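Relatório de projeto - Coleta de demonstrações em simulação para uma tarefa de cozinha
Disciplina de Projeto em Robótica e Aprendizagem
Autores: Shamim Arain e Golshifteh Azimi

1. Objetivo

O projeto teve como objetivo montar um conjunto de demonstrações teleoperadas para treinar uma política por imitação. A tarefa escolhida foi retirar um alimento embalado de dentro de um micro-ondas e deixá-lo sobre a bancada. A política em si será treinada no próximo semestre pelo grupo Odulholm, que já definiu o formato dos arquivos. Ficamos com a parte anterior: preparar a cena, gravar, revisar e entregar.

Trabalhamos só em simulação. O laboratório tem um par de braços físicos, mas a agenda deles estava fechada até fevereiro e a turma precisava começar antes disso.

2. Ambiente

Usamos o simulador Ultitz com a cozinha Grutside, que vem pronta com bancada, pia e micro-ondas. O robô tem dois braços com garras. Nos episódios desta tarefa a porta do micro-ondas já começa aberta. A abertura da porta foi separada em outra tarefa, porque nos testes iniciais ela tomava mais tempo do que a retirada e misturava dois tipos de erro na mesma gravação.

Cada episódio guarda as imagens de mais de uma câmera, as posições das juntas, o comando enviado às garras e um texto curto com a instrução. O texto é sempre o mesmo: "tire o pacote do micro-ondas e coloque na bancada". Discutimos variar a redação e decidimos deixar isso para quem for treinar, já que pode ser feito depois sem regravar nada.

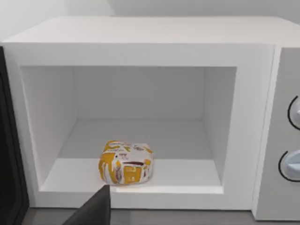
Figura 1. Pacote no piso do micro-ondas, com um dedo da garra diante da abertura.

A posição do pacote é sorteada dentro de uma faixa do piso da cavidade. No começo deixamos a faixa grande demais e o pacote às vezes nascia encostado na parede do fundo, onde a garra não entrava sem bater na moldura. Reduzimos a faixa para a metade da frente. Isso torna os dados menos variados e deve ser levado em conta por quem usar o conjunto.

3. Procedimento de gravação

A teleoperação foi feita com os controladores Ghauri, um em cada mão. Dividimos as gravações em sessões curtas, com troca de operador no meio. Quem não estava operando acompanhava a tela e marcava na planilha se o episódio valia ou não. Um episódio foi aceito quando:

- o pacote saiu inteiro da cavidade e ficou parado na bancada;
- nenhuma garra atravessou a malha do micro-ondas;
- o operador não ficou parado por mais de 6 segundos seguidos;
- os braços voltaram para perto da posição inicial.

O terceiro critério entrou depois da primeira sessão. Quando o operador hesita, a gravação fica cheia de quadros quase iguais com ação nula, e o grupo Odulholm pediu que isso fosse evitado. Preferimos descartar o episódio inteiro a cortar o trecho, para não criar saltos nas posições das juntas.

Gravamos 198 episódios ao todo. Depois da revisão ficaram 99, ou seja, metade. Esperávamos aproveitar mais. A maior parte das perdas veio das primeiras sessões, quando ainda estávamos aprendendo a controlar a altura do pulso.

4. Problemas encontrados

O problema mais comum foi a borda inferior da abertura. Ela é alta em relação ao piso da cavidade, e quem puxa o pacote em linha reta acaba prendendo a embalagem nela. A solução foi levantar um pouco antes de puxar. Parece simples, mas pela câmera de frente é difícil avaliar essa altura, e só melhoramos quando passamos a olhar também a segunda vista durante a operação.

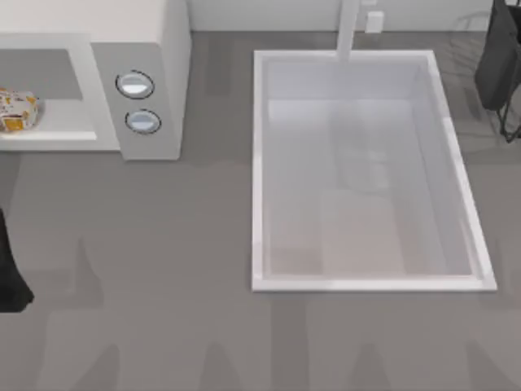
O segundo problema foi o uso do outro braço. A tarefa pode ser feita com um só, e nas primeiras gravações o braço livre ficava onde o operador o esquecesse. Como a política vai aprender a prever as ações dos dois, essa variação sem motivo atrapalha. Combinamos uma posição de espera fixa e regravamos os episódios em que o braço livre se mexia à toa.

Tivemos também 7 episódios em que o arquivo de vídeo e o arquivo de ações ficaram com tamanhos diferentes. A causa era o disco do computador, que enchia durante a gravação - o simulador não avisa e continua rodando. Esses episódios foram apagados e estão contados entre os descartados. Agora o script confere o espaço livre antes de iniciar.

Por fim, houve diferença de estilo entre os dois operadores. Golshifteh segura o pacote pelas laterais, Shamim tende a pegar por cima e girar o pulso na saída. As duas formas funcionam. Mantivemos ambas e incluímos no arquivo de metadados um campo com o operador, para que seja possível treinar com um subconjunto e comparar.

5. Verificação

Para conferir os dados, reproduzimos no simulador as ações gravadas de cada episódio aceito, partindo do mesmo estado inicial. Na primeira tentativa vários deles não chegavam ao mesmo resultado. O passo de física estava diferente entre o modo de gravação e o modo de reprodução. Depois de igualar os dois valores, os episódios do conjunto final passaram a terminar com o pacote na bancada.

Não treinamos nenhum modelo e por isso não sabemos se a quantidade é suficiente.

6. Trabalho futuro

Se o conjunto for ampliado, sugerimos trocar o tipo de embalagem, já que todos os episódios usam o mesmo pacote, e ampliar aos poucos a faixa de posições em direção ao fundo. Também seria útil gravar algumas recuperações, com o pacote preso na borda e o operador corrigindo. Descartamos quase todos os casos assim e depois achamos que parte deles poderia ter sido mantida com uma marca própria.

A tarefa de abrir a porta está configurada, mas sem gravações válidas. Os scripts, a planilha de revisão e os arquivos de configuração estão na pasta do projeto, junto com as instruções de instalação do Ultitz.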